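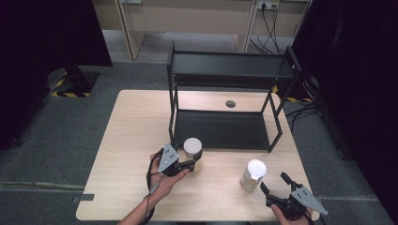

Week five of trying to teach a pair of hand-held grippers to put the cups away, and I have opinions about cups now. Two are in play this evening, a short one and a tall one, and the shelf is the black metal two-tier thing that used to hold my spice jars. The short one is the problem child. It sits right in front of the lower tray, and the left gripper has to come round it from the side without nudging the shelf.

For anyone new: I'm building this at Roludau, the shared workshop behind the tile shop in Mistlow. I pay by the month. I have been "nearly finished" since January.

The plan is simple on paper. I do the job by hand, holding the grippers, lots of times. The computer studies all of it. Then two arms, which currently live in a crate under my bed, do it without me. Every part of that plan has been harder than the sentence describing it.

Target is 500 good goes before I train anything. I'm on 146. A good go means short cup on the bottom tray, tall cup on top, nothing dropped, no swearing that I'd have to edit out. (I record sound. I don't need the sound. I forgot to turn it off for the first three weeks.)

You'd think putting a cup on a shelf is something you already know how to do. Then you hold a gripper in each hand and discover you've been relying on your fingertips for everything. My first evening looked like someone trying to eat peas with two staplers.

Things that ended the first batch of attempts, in no order: cable caught on my sleeve. Cable caught on the other cable. Cup fine, shelf moved. Shelf fine, phone rang. Sneeze.

I now practise in short sleeves, in all weathers. The workshop heating is what you'd call aspirational.

Someone asked why I don't just glue the shelf down. I did think about it. But then the arms would learn that shelves never move, and the first time one did they'd post a cup straight into thin air with total confidence. I shift it a bit between goes instead. Left a bit, back a bit, slight twist. It's the most boring dance in the county.

Jaws update! The first set I printed were smooth and the cups shot out of them like soap. Second set had ridges, and left tiny toothmarks round the rim. Third set have a strip of bicycle inner tube stuck on the inside, and they're brilliant, and they smell like a bike shop.

The inner tube came off my own bike. I walk here now.

Costs so far, for the two people who keep asking and the one person I live with who must never see this post: the motors for the arms were the big one, bought second-hand from a firm called Mahlangu that was clearing out a storeroom. Everything else is printed plastic, screws and bus fares. Call it up to 2,000 all in, if you don't count the printer, and I have decided not to count the printer.

One of the motors arrived with a sticker on it saying CHECK THIS ONE. No further details. I've checked it. It seems all right. I've left the sticker on out of respect.

The software side is called Cilemach. It's a name I made up at one in the morning and I can no longer remember what it stood for. It lines up the left hand and the right hand so the computer knows what both were doing at the same moment. For nine days it was lining them up slightly wrong, and every recording had my right hand living a fraction of a second in the future.

I threw all of that out. I'd like to say I was calm.

Big thanks to Eyerusalem Mersha on the next bench, who found the fault by watching one recording over my shoulder and saying "why does that cup move before you touch it". I had watched that same clip more times than I've watched any film.

She builds clocks, so I suppose she's sensitive about that sort of thing.

Rules I've settled on for a session. Forty minutes, then stop, whatever the number says. My goes get sloppy after that and I can see it in the recordings: big lazy swings, cups put down with a bit of attitude. If I train on those I'll end up with arms that have my personality at ten at night.

Also, no fixing anything halfway through. If the left jaw feels loose I write it down and carry on to the end, or bin the session. I once "just quickly" tightened a screw, and the jaw closed a hair tighter from then on, and it took me two evenings to work out why the second half of the file looked odd.

The tall one is easier, to answer the question from earlier. There's more of it to grab. It does have its own trick, which is that if you hold it too near the rim it swings its bottom out just as you reach the top tray, and clips the raised edge. Hold it lower. I've written HOLD IT LOWER on the back of my hand in biro before now.

Left hand is still much worse than right. I'm right-handed, so fair enough, but it does mean the machine is going to inherit a weak left. I've started brushing my teeth with the wrong hand to even things up. No measurable gains. Toothpaste on the mirror.

Yes, I know you can buy a dishwasher. Dishwashers don't put the cups away either. I checked before I started, which is the only market research I've done.

Asked the workshop group chat if anyone wanted to come and do a few goes, so the computer sees hands other than mine. Got four thumbs up and no humans. Eyerusalem did a handful on her tea break and was better than me by the third one. I'm keeping hers in the set and not looking at them too closely.

Next up: get to 200, do a very small test training run even though I said I wouldn't until 500, and be disappointed in private. Then the crate comes out from under the bed and I find out whether the CHECK THIS ONE motor was a warning or a dare.

Right, kettle, then another twenty minutes. If anyone has an old inner tube going spare, mountain bike width, I'm at Roludau most evenings until they put the lights out.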